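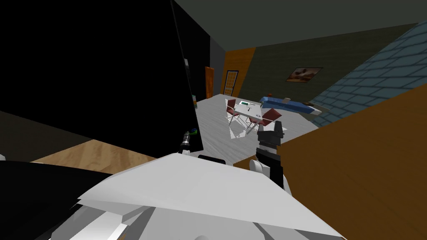

Grarnadcombe looks after one robot. One machine, two arms, two grippers, and the simulated apartment it practices in before anybody lets it near a real kitchen. We set it up, we keep it in tune, we fix it when it breaks, and we teach people to do the same. The practice apartment has the stuff you'd want it to have: white table, red chairs, a blue couch at the back, and a big brown wooden surface right up close where an arm has to be careful. Every setup change gets tried in there first. If the right gripper can't come up clean beside that wood in the sim, it doesn't get tried in the shop.

Who we are

Small outfit. Started in a back unit at Laltham with one bench and a borrowed torque wrench (returned, eventually). Annag Crichton runs the shop and signs off repairs. Mawuli Odoi does the simulation side, so the room, the robot model, joint limits, all of that. Natsumi Ikeda handles grippers and wiring. Genji Kuroda teaches the Monday class and answers the phone when he's not under something.

We get asked if we're a school or a company. Bit of both. Customers send us their techs, techs learn on our machine, and the machine has to be working by the time they show up.

How the robot gets looked after

Morning check at 7:30. Power up with the arms parked. Listen to it. Shoulder joints first, then elbows, then wrists, one at a time at low speed. Then both grippers open and close on the gauge block. Left and right get written down seperately, always, they wear differently.

Full service every 300 hours. Covers off, cable runs checked at every bend, connectors reseated, finger pads swapped whether they look tired or not. The wrist covers have 4 screws each and they go back in a cross pattern. Don't do them in a circle. Genji will make you take them out again.

After any arm work, zero the joints and send the new offsets to Mawuli. He loads them on the model and runs the apartment set, 86 short moves. Reach over the table, back off from a chair, bring a gripper up close to the wood, tuck in, turn, go again. Passes all of them, the machine goes back in service. Fails one, it stays on the stand.

Worth knowing: from the head view the robot's own body takes up a lot of the picture, and big dark things close by can hide half a room. So we check gripper position against the numbers as well as by eye. New students skip this. Then they don't.

Repairs

Most of what we fix is cables. Then finger drives, then cables again. August was bad for it last year, hot shop, two wrist harnesses gone brittle in the same week. We now keep spare harnesses made up and labeled on the shelf by the door. If you take the last one, tell Natsumi before you leave, not the next day.

Bigger jobs, shoulder gearboxes mainly, we do here as well but allow time. Stand, hoist, two people. Annag wants photos before anything comes apart and the old bearing kept in a bag with the job number on it.

The Kosel sheet

Our setup checklist. It's called Kosel after the first job it was written for and the name stuck. One page, both sides. Mounting, power, e-stop, joint zero, gripper zero, sim run, sign off. Chie Fujimoto rewrote it so that each step fits on one line and it's a lot better for it. Every student goes home with a copy. The Fukuda version is the same sheet with the extra hoist steps at the bottom, ask for it if you're lifting.

Classes

Max 4 people, one robot, three days. Day one is covers and cables. Day two zeroing and grippers. Day three you get a machine with a fault in it, put there by us, and you find it, fix it and get it through the apartment set. Bring closed shoes and your own safety glasses if you like them to fit. Lunch is not included but the kettle is.

No experience with simulation needed. Some experience with a screwdriver, please.

Finding us

Same yard as before, Laltham, blue door, go round the side. Deliveries before noon. If the shutter's down, knock loudly, we're probaly running the hoist.

Service bookings and class dates: phone the shop and ask for Genji or Annag. Have your hour count ready.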